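From: Krisztina Bárány
To: Granow Armor Museum members list
Date: Tuesday, February 15, 2011
Subject: Re: Track links for the T-55

Kornél Lakatos wrote:

> Could the workshop confirm whether the T-55 will be running in time for
> the November open day? I had understood that the replacement track links
> were ordered last year. Members at Sadley have also asked if their
> recovery vehicle will be needed.

Dear Mr. Lakatos,

Thank you for your inquiry. The track links were received from Bravetmont last month. Of the 72 links supplied, 11 were rejected on inspection for worn pin holes and have been returned to the supplier for exchange. The remainder are in storage in Bay 2.

Fitting will not begin until the left final drive has been resealed. Mr. Andor Pintér is responsible for that work and has asked that the vehicle not be moved under its own power in the meantime.
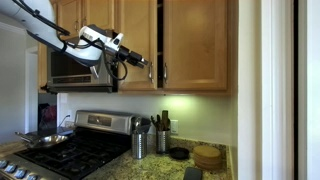
The recovery vehicle will be required. Please ask the Sadley members to confirm its availability in writing to Ms. Hajnalka Dudás, who holds the insurance certificates for all visiting vehicles. The certificate issued for the Rangel event does not cover towing and cannot be used again.

Members are also reminded that the engine deck is closed to visitors while the fuel lines are disconnected. Requests to view the vehicle should be sent to the office and not to the workshop.

A further notice will be sent to this list when the exchanged links have been received.

Sincerely,
Krisztina Bárány
Collections Office
Granow Armor Museum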